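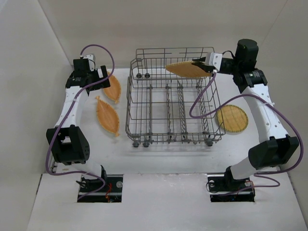 Danmont, November

Library sale update. Morfudd Eynon and I priced the last of the donated books this morning. 119 boxes in all, and the cookbooks filled 14 of them.

Paperbacks are a dollar, hardcovers are two. Maps and sheet music are in the hall by the stairs. Cash or check only.

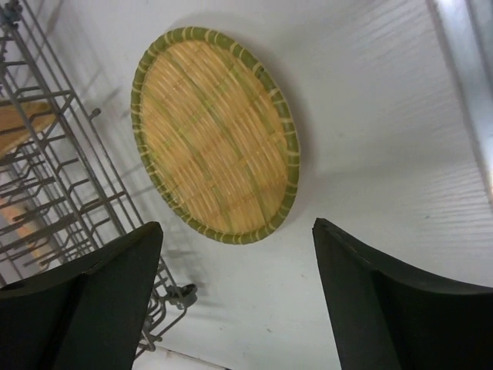

Parking is behind the Llewellyn building again. The Jeltthorpe bus stops out front every hour until 6.

Someone asked about encyclopedias. We can't take them this year. The recycling center will, if you pull the covers off first.

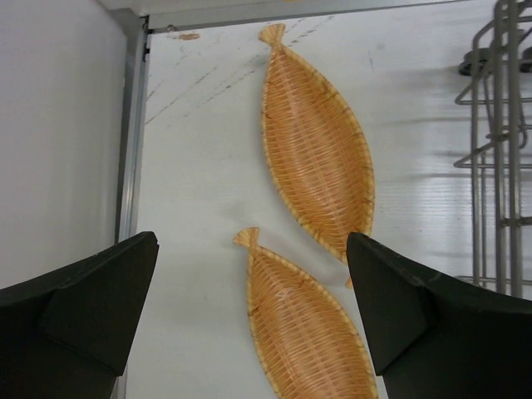
Last year's sale brought in $2126 and paid for the new large-print shelf. This year's money goes to audiobooks.

Doors open at nine. Dealers are welcome, but please leave the scanners at home until noon. Bring your own bags.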